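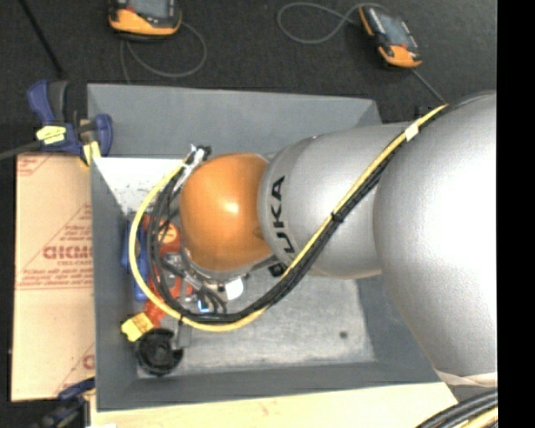

KUKA arm over the gray bin, yellow cable looped around the orange cap.

December 28, 2018

Sourdough crackers, third go, for the Bakarthorpe shelf. The building is so quiet this week that I had both ovens to myself (bliss!) and could finally do the thickness comparison I keep whining about.

Dough is the same as last time except for the rye. Lowri Jenkins thought the old batch tasted like cardboard with salt on it, and she's not wrong, so I swapped 20 percent of the wheat for the dark rye from Magalhães. It drinks a lot more water than I expected. The dough felt like putty after the first mix and I had to dribble more in by hand, which I then forgot to weigh. Sorry, future me. Weigh the jug before AND after.

Rested it for 6 hours, then rolled. Half went through the sheeter on the thin setting and half one notch thicker. The thin ones are gorgeous going in, you can nearly read through them, but they pick up flour like crazy and I spent ages brushing them off with the pastry brush that sheds. Can somebody please throw that brush out? I keep putting it back in the drawer out of habit.

First trays at 400 in the left oven. Thin ones blistered nicely and then scorched at the corners while I was looking for the timer. Thick ones were fine on color but bendy in the middle once they'd cooled, like a roof shingle. Dropped to 350 and gave the next trays longer with the door cracked for the last bit, and that was SO much better. Good snap on the thin ones, even color, and the rye comes through as something a bit like toasted nuts. The thick ones still have that leathery spot.

Kaisu Heinonen came by and ate most of a tray standing up. She wants caraway. I don't want caraway, but I'll do a small batch with it in January so we can argue over real crackers. She also says pricking the sheets in a tighter pattern would fix the thick ones, so I'll borrow her docker and try that.

Put the good thin ones in two Zultik tubs, one with the lid on properly and one with it just resting, to see how fast they go soft. Both are on the shelf over the flour bins with tape on them. Please don't eat the taped ones!

Still to do: order more rye, write down the water.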